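Shelf swap comes to the Drurdale reading room
2 min read

Good news for anyone with a stack of finished books by the bed — the Wukura Book Swap is back this October, and it's taking over the whole Drurdale reading room! Last year 1321 books changed hands and we ran out of shelf space before lunch, so we've borrowed extra bookcases from our friends at Sandoval Hall and pushed the opening back to 8 in the morning for the early birds.
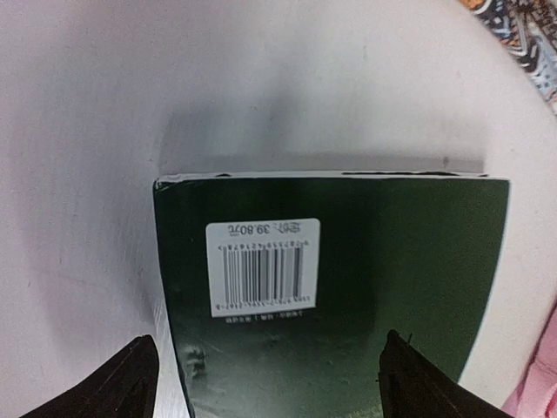

By the Wukura newsletter desk

Books in any language are welcome, and we'd especially love more in Chinese. The green one with its price still on the back, 39.80 yuan, is just the sort of thing we're after. A scuffed corner is no trouble at all (half my favourites have one), so please don't leave a book at home for looking a bit lived in. Crumpled, faded, scribbled in by a cousin — bring it along.

Drop-off is at the side door on Dorken Street, up to two boxes per household. Leave old price labels and barcodes where they are, as peeling them can take the colour off the cover. We'll sort by language first and then by subject, with picture books down low where small hands can reach them. Cookbooks get their own table this year, after the cheerful scrum around them last time!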